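Ticket 837 – Table-side order tickets printing twice at Drusden
Status: Resolved
Category: Kitchen printing / reservations sync
Opened by: Sorin Pavlović

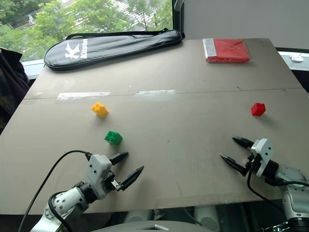 Horia support: Hi Sorin, thanks for the detailed write-up! Before we change anything, can you tell us whether the duplicates come out of the grill printer, the cold station printer, or both? And do they carry the same check number?

Sorin Pavlović: Grill only, same check number, same table, same everything. The second one lands a minute or so after the first. On Sunday we fired two whole trout for table 6 when the guests had ordered one (it got eaten at family meal, so the dishwashers think this bug is fantastic). Cold station has been perfect all along.

I should say up front that I love this system. We ran on paper pads for years and I'd never go back! But my grill cook has started ignoring second tickets on principle, and sooner or later one of them is going to be a real second order.

Horia support: Understood. Please try these in order and post back after each one:

1. Print the settings page from the grill printer and check that only one station is assigned to it.
2. Restart the printer, then the kitchen tablet.
3. Send a test order from the bar register and another from a handheld.

Sorin Pavlović: Did all of it before lunch.

Step 1, one station, labeled GRILL.
Step 2, done, and the printer woke up with a very cheerful beep.
Step 3 is where it gets interesting! The bar register printed one ticket. The handheld printed one ticket too, when I stood by the pass. Then I walked out to the patio, sent the same order of lamb chops and roasted peppers, and got two. I went back and forth like this until the hostess asked if I was all right. Every time I ordered from the patio, I got a double.

Horia support: Great testing, that helps a lot. It sounds as if the handheld loses its connection outside, doesn't hear back from the printer, and sends again. Which network are the handhelds on?

Sorin Pavlović: They should be on Pikov, the staff network. Checking now.

Okay, so two of them were on the guest network. One of our servers switched them over in August when the staff one was slow and we all forgot. I moved both back to Pikov. Patio test again: still double from the far tables, single from the near ones. Better, but not fixed.

Horia support: Please open Settings > Sending > Retry on one of the handhelds and tell us the number of seconds. Also, is "Match repeat tickets" on or off?

Sorin Pavlović: Retry is 7 seconds. Match repeat tickets is off. I didn't even know that was there! What does it do?

Horia support: It gives every order a hidden tag, so if the same order arrives again the printer drops the copy. A real second order gets a new tag and prints normally. It's off by default on older setups. Please turn it on for all handhelds and raise Retry to 14. You'll need to sign out and back in on each one.

Sorin Pavlović: Done on all of them. Patio, far corner, full menu test: lamb chops, trout, stuffed cabbage, the bean soup, even the walnut cake. One ticket for each order. Then I sent a real second order of chops to the same table and that printed too, right on cue – my grill cook actually clapped.

Leaving this open through dinner in case something shows up under load.

Sorin Pavlović: Update after service. Full house, patio full, no doubles on the grill. One ticket from the far corner was slow to come in, long enough that the server walked in to ask for it, but it printed once and the food went out fine. I'm so happy with this.

One more question while I have you. We're helping our friends at Csonka get their kitchen running on the same setup, and their garden is even farther from the pass than ours. Should they turn on matching from day one?

Horia support: Yes, please do, and have them test from the farthest table before they open. The slow ticket points to a weak signal in that corner, so a second access point near the patio door would be worth adding at your place as well. Okay to close?

Sorin Pavlović: Close it! Access point is going on the list, and I'll pass the rest on to Csonka tomorrow.

Ticket closed by requester.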